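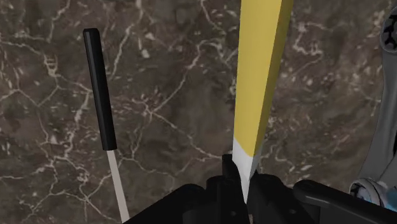 Tratero Stone Care Kit, Model 3801

For marble, travertine and limestone counters, and for the people who were told about the upkeep and nodded along anyway.

In stock. Ships from Matuncombe within two business days.

Marble is a lovely thing to own in the same way a white sofa is. It will take whatever you put on it and remember it for years. Lemon juice, red wine, tomato sauce, the vinegar somebody recommended for cleaning it — all of these leave a dull patch called an etch, and an etch doesn't wipe off. It isn't dirt. The acid has eaten a little of the polish, and you are now looking at bare stone.

A stain is a different animal. Stains are dark, etches are dull. Oil, coffee and wet tea bags soak into the stone and sit there. The 3801 has something for each, and the labels tell you which is which in type large enough to read without going to find your glasses.

What's in the box

Daily cleaner, neutral pH, smells of very little
Penetrating sealer, water based
Polishing powder for light etches
Poultice powder for oil and coffee stains
One white buffing pad
Two lint-free cloths
Instruction booklet, 10 pages, of which four are warnings

How much it covers

One bottle of sealer covers around 50 square feet of polished marble. Honed stone drinks more, so order a second bottle if yours has a matte finish. The cleaner lasts most kitchens through a winter, depending on how many people in the house believe in coasters.

Sealing your counter

Start with the water test. Put a spoonful of water on the stone and leave it for fifteen minutes. If the spot underneath has gone dark, the stone wants sealing. If it hasn't, put the sealer back in the cupboard and have a nice afternoon.

Clean the counter and let it dry overnight. Wipe on a thin coat with one of the cloths, wait five minutes, then buff off every bit that hasn't soaked in. Sealer left to dry on the surface turns into a cloudy film, and we get a lot of mail on the subject. Keep the counter clear until the next morning.

Sealer slows stains down. It does nothing at all about acid. We have put this on the bottle, on the box and in the booklet, and we are putting it here.

Working out an etch

Dampen the spot, add a small pinch of polishing powder and rub with the white pad in tight circles for two or three minutes. Wipe, look at it from the side with a lamp on, and repeat if needed. Try it first somewhere the toaster usually lives. The powder is made for polished marble and will put an unwanted shine on a honed top. If you can feel the etch with a fingernail, it's too deep for this kit and you should call a stone shop.

Drawing out a stain

Mix the poultice powder with water until it looks like peanut butter. Spread it a little past the edges of the stain, tape plastic wrap over it and go away for 24 hours. Peel off the wrap, let the paste dry fully, and scrape it up with something plastic. Old oil stains may need a second round. Very old ones may need a fruit bowl.

Please don't use it on

Quartz composite, laminate, concrete or anything sold as "marble look."

From customers

"Followed the steps and the ring by the stove is gone. The other ring is still there but I've decided it's part of the pattern." — Raimo Kokkonen

"Good cleaner. The booklet is a bit stern." — Eilif Strömberg

Price and returns

The kit is $73. Refill bottles are sold separately on the Florkov page, along with the larger poultice tub. Unopened kits can be returned within a month of delivery. Opened ones are yours, like the counter.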